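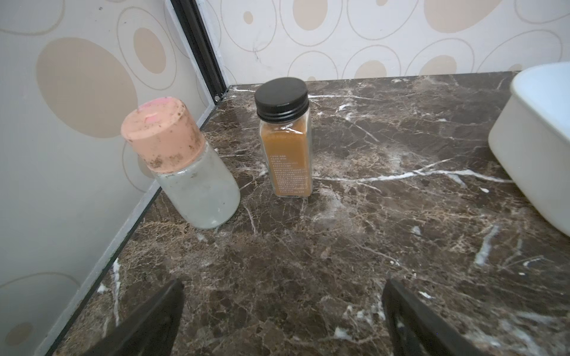 Melahat Dönmez replied:
I'd hold the bales, if it were me. We did the same sums last spring with a much smaller clip and I was so glad afterwards that I hadn't let the first offer hurry me along. But I'm getting ahead of myself, so let me read back through what you wrote, Hülya, and I'll answer it properly.

Re: Sell the September clip now or wait for the new year?
Posted by: Hülya Uysal
Thank you Melahat, that's kind. I'll put the whole thing down again for anyone coming in from the other thread, which got rather buried under the shearing shed discussion.

We finished in September, a little behind our usual time on account of the rain, and came out with 86 bales, mostly fleece lines with a few of pieces and bellies. The buyer from Stovel came out and looked at the cores and offered 2145 a bale averaged across the fleece lines, which is more than I have ever been offered for anything on this farm. My father would have had the truck loaded before the man finished his coffee. But then I hear people saying the fine end still has room to run with the flocks being so thin after the dry, and that there just isn't the wool coming in behind us, and I start to wonder if I'm being silly.

The storage is not a problem. We have the old feed barn at Kılıçarslan, dry as a bone, new roof two years ago. The bank is more of a problem, but a patient one.

paddock_ridge wrote:
Take the money. I say that with love. I've been selling wool for a long time and every single year that prices are high, there is a crowd telling you they'll be higher. Sometimes they're right! But you can't pay a feed bill with a forecast. What are you paying on the operating loan while those bales sit in the barn? Put that number next to the extra you're hoping for and see if it still looks like a good idea.

Melahat Dönmez wrote:
Well now, paddock_ridge, I don't disagree about the loan, but you're talking as if she has to choose all or none. Our co-op down here split everything last time - a third went straight away to cover shearing and freight, and the rest was offered in two lots later on. The first lot did better than I'd hoped and the second did a little worse, and when I added it all together we were ahead of where we'd have been selling the lot on day one. Not by a fortune. Enough to redo the yards, with a bit left over that I'm not going to tell my husband about.

The other thing I'd want to know is whether that 2145 is a real average or one of those averages where they've been generous on your best line and quietly stingy on the rest. Did they give you the breakdown by line?

Hülya Uysal wrote:
They did, and you have a good nose. The finest line is priced beautifully. The broader one, from the older ewes, looks low to me next to what my neighbor got, but her wool tested cleaner than ours did this year. We had a lot of burr in the bottom paddock after that late green flush, and I knew when we were skirting that it would cost us somewhere.

I called Jedura too. They won't put a number on it without seeing their own test results, and they want 465 for the testing and handling, which they'd take off the check if we sold through them. Has anyone here used them?

twopairsofgloves wrote:
We've used Jedura three seasons running. They're slow to answer the phone and very quick to pay, and I'd take that over the other way around. The testing fee is fair in my view. It did come off our check as promised. Where I'd be careful is the commission on the odd lots, so read the second page before you sign. Ask them to write down what counts as an odd lot, too. We had a line of four bales that I considered perfectly respectable and they did not.

paddock_ridge wrote:
So now she's paying somebody 465 to find out what Stovel already told her for free. I'm not trying to be difficult (my wife would say otherwise) but the offer in the hand is a record for her farm. She said so herself. How long is it good for, Hülya? I looked back and didn't see it.

Hülya Uysal wrote:
Until the end of next week, he said, and then he'd have to look at it again. He was very pleasant about it.

merino_margaret wrote:
They're always very pleasant about it, dear.

I've been reading along and I'd like to say something about the demand side, as everybody's only talked about supply. Yes, there's less wool about. There are also fewer mills willing to pay these prices for it, and the ones that do are buying a few weeks ahead and no more. When I visited the scouring works at Finorton this fall, the man showing us around said they used to have wool stacked to the doors at that point in the season and now they bring in what they need and go home. That can work for you, if they all get short together and have to scramble. It can work against you just as fast if they decide to blend in something cheaper. I've seen both, and I couldn't have told you beforehand which one I was about to see.

For what it's worth, I sold half of mine and I'm sitting on the other half, and I wake up at night over both halves.

Melahat Dönmez wrote:
Margaret, I laughed out loud at that, and then I went and checked the market report again. It is a sickness.

I do think you're right about the mills buying short. We notice it in how the sales jump around from week to week now, when they used to drift. A good week is very good, then there's a currency wobble, and suddenly half the buyers are looking at their shoes. If Hülya does hold some back she should pick a price where she'll let go, up or down, and write it on the barn door in paint so she can't talk herself out of it.

twopairsofgloves wrote:
Seconding the paint. My brother-in-law held a clip for the better part of four years once, waiting for a price he'd seen on one afternoon. He'd turned it down on that afternoon, too.

paddock_ridge wrote:
All right, I'll give some ground. If she sells enough to clear the operating loan, then whatever is left is hers to gamble with and I'll keep my mouth shut. I still wouldn't do it. Don't forget insurance on the barn, either - ours went up by 610 for the year when I told them there'd be wool in it over the winter, and I nearly didn't tell them at all, so be better than me and call first.

Hülya Uysal wrote:
Oh, I hadn't thought of the insurance at all. Thank you, I'll call in the morning. The barn is on the policy as feed storage and I'm sure they'll have opinions.

I sat down after supper with a pencil and tried it Melahat's way. If I sell the finest line to Stovel, where they've been generous, it covers the loan payment and the shearers and leaves us something to get through to lambing. Then the broader lines could go to Jedura for testing and I'd see what they say. I don't know yet if Stovel will take just the one line at that price. I suspect that the nice number on the fine wool was meant to carry the rest of it along.

merino_margaret wrote:
It was certainly meant to. Ask anyway, and ask early in the day. If he says no, ask him what he'd give for the fine line alone and then just stay quiet on the phone for a while. I find that very hard, being a talker, but I've had it be worth real money.

Melahat Dönmez wrote:
Yes, ask! The worst he can do is say the price is for the lot. And do let us know what Jedura's test comes back as on the burr, as I have two paddocks in the same state and I've been putting off thinking about it.

paddock_ridge wrote:
Spray them early. We left ours until they'd seeded and paid for it two years running.

Melahat Dönmez wrote:
Early meaning when, though? We're on heavier ground than you are and I can't get the rig across it until it dries out some.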